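Notebook entry, May – Records Migration, Tenar workstation group

Purpose. To continue the transfer of the Gosmont survey records from the retired desktop computers to the Zhuravel archive server, and to record the state of each set before the old machines are released.

1. Inventory before copying
The index lists 3,686 files. Folder names follow the old Gosmont pattern (site, trench, sheet), and 10 of them contain spaces that the Zhuravel import tool rejects. These were renamed with underscores. The original names are kept in the log.

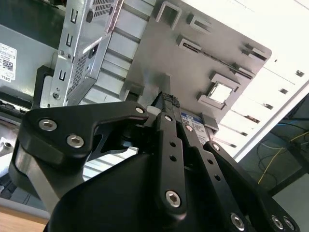

2. Copying and checksums
Files are to be copied in batches of 200. A checksum list is made at the source and compared at the destination – file dates alone are not accepted as proof of a match. The first batch began at 9:40 a.m. and matched in full. In the second batch, two scanned sheets did not match and were copied again; both then agreed.

The Mirnonano spectra remain a separate matter. They were saved in an instrument format that the current viewer opens only in part. A sample of 50 spectra will be exported as plain text and compared with the printed plots in the binder. No Mirnonano file is to be deleted until that comparison is signed off.

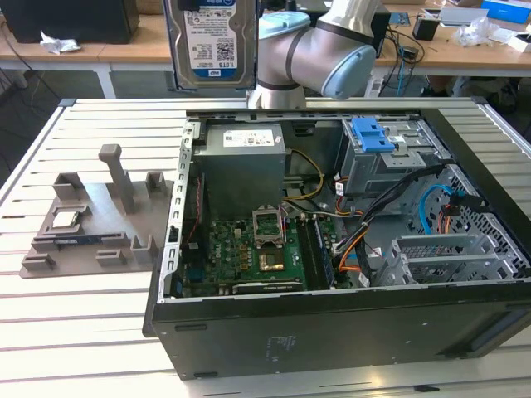

WD 1.0TB drive and open desktop tower.

3. Open items
Confirm the retention period for duplicate scans. Ask Zhuravel support whether the import log can be saved with the batch number. Batch three resumes at sheet 14 of the north trench.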